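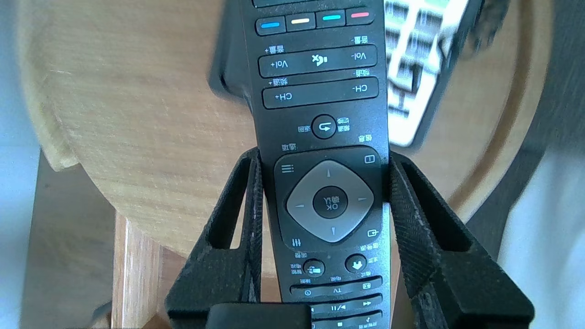

The Remote Control and the Shared Living Room

A furnished apartment is judged by its small objects. Residents forgive a plain sofa or a narrow hallway, but they write to the management office when they cannot turn down the television. At Granura, the residential complex operated by Sollia on the former Mac Carthaigh mill site, questions about remote controls made up the largest single group of requests received by the front office during the past year. Of 2,973 requests logged through 5/31/25, 1,065 concerned the television or the device used to operate it.

The figure prompted a review of how each living room is supplied and what the incoming resident is told. The review did not concern picture quality or the choice of channels. It dealt with the handset itself, where it is kept, and whether a person who has never held it can find the volume.

Black handsets remain the common pattern. One model has two long rocker bars, the first for volume and the second for channels, with the mute symbol set in the middle of the volume bar. A round back button with a curved arrow sits between the bars and the navigation cluster. The directional pad is gray and diamond-shaped, with a round OK button in the center, and a row of four small keys in blue, pale yellow, cyan and red supplies the only strong color.

Labels on this model are printed partly in English and partly in Chinese. The markings "Vol+," "Vol-," "CH+" and "CH-" appear on the bars in white, and the Chinese terms for volume and channel are printed on the body near the ends. Households in which only one of the two languages is read can manage the basic functions without help. Other labels, including those on either side of the back button, are in Chinese, and residents who do not read it have asked for a translated card.

Such a card is now placed in the drawer of every media cabinet. It was prepared with Paneo, the furnishing contractor, and is printed on one side only in large type. Earlier versions ran to 12 pages and covered every menu. Few residents kept them. The present card covers five tasks: changing the volume, muting the sound, changing the channel, returning to the previous screen and confirming a selection.

Storage received equal attention. Remotes had been issued loose on the coffee table, and many were later reported missing and then found under seat cushions. A shallow tray is now supplied for the side table nearest the main seat. The housekeeping guide asks that the handset be returned to the tray whenever the room is prepared for a new resident, with the buttons facing up and the color keys pointing toward the screen.

Cleaning is covered in a separate section of the guide. The batteries are removed first. The surface is wiped with a soft cloth that has been lightly dampened and wrung out, and a dry cotton swab is run along the edges of the rocker bars and the rim of the directional pad, where crumbs and dust collect. Spray is not applied directly to the handset. White lettering may fade under strong cleaning products, and a remote whose labels can no longer be read is to be replaced.

Residents who prefer to use their own equipment may do so. The supplied handset should be kept in the cabinet with the card and returned at the end of the lease. Universal remotes are permitted in all units, although the office does not program them.

The revised inventory takes effect in July for new leases. Current residents may request a tray and a printed card from the front office at no charge.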